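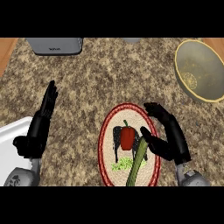
OPEN DAY WALKTHROUGH CHECK - SIM KITCHEN DEMO, BAY 7
Site: Witier, Ekent building
Checked Friday, before doors. Comments typed on the go, sorry for spelling

1. Visitor barrier at operator desk. OK. Tape lifting at one corner, re-stick.
2. Big screen cable across walkway. FAIL. Cover it before anybody comes in.
3. Stop key on operator desk, labeled. OK. Label faces the wall, turn it round.
4. Scene loads with both arms. OK. Red pepper and the long green stalk on the mat with the red border, right hand at the stalk. Good one to open with, people get it right away.
5. Left hand clear of the counter items at start. OK. Open, nothing in it.
6. Black bands top and bottom of picture. Cosmetic. Top one hides most of the gray appliance. Ask Sonirier if we can get the full view on the big screen.
7. Headset wipes and spare strap. MISSING wipes. Strap ok.
8. Second scene, cucumber. OK to show.

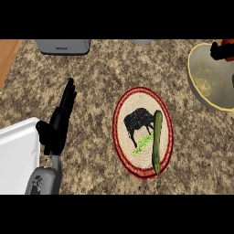
Item 8. Cucumber on the mat, left hand empty.

9. Lettering on gray appliance. Can't be read in either scene. Leave, low priority.
10. Room limit sign. Says 20, should match the front desk list. Fix one or the other, dont care which.
11. Floor clear behind operator chair. OK now, had to move two boxes.
12. Extinguisher tag. OK, good thru June.
13. Exit door opens full swing. FAIL. Literature rack in the way agian. Move to other wall.
14. Sound level at back row. Not checked, speakers not here yet.

Open before doors: 2, 7, 13. Number 14 when the speakers show up. Rest can wait til after lunch.

Last updated: Friday, 8:20 am

Related items
- Zulu mobile base, charging area check
- Bay 7 power strip log
- Visitor sign-in, rev 134
- Work order 159, exit door rack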